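How to test if a robot can do a small household chore
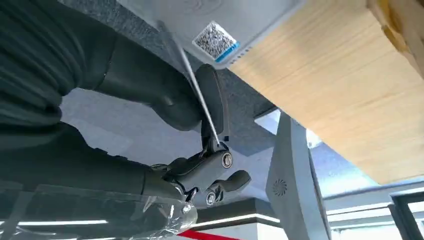
The gripper with a thin metal rod, beside the grey housing.

Many people ask me if a machine can already help at home. My answer in July is: with some chores, slowly. You can test it yourself in this way.

1. Choose one chore with one object, for example putting a spoon in a drawer.
2. Write down where the object must finish. A result of "almost" counts as failed.
3. Let the arm try 10 times without your help.
4. Move the object 5 cm and make 10 more tries. Here our Miranda arm became much worse.
5. Do the chore by hand and compare the time. I needed five seconds, Miranda needed 186.

Thin things are the most difficult for us. Begin with a sponge, and change to the spoon when the sponge goes well.

Contact: Aishwarya Ramasamy, Skomomcombe | © Genix | Back to top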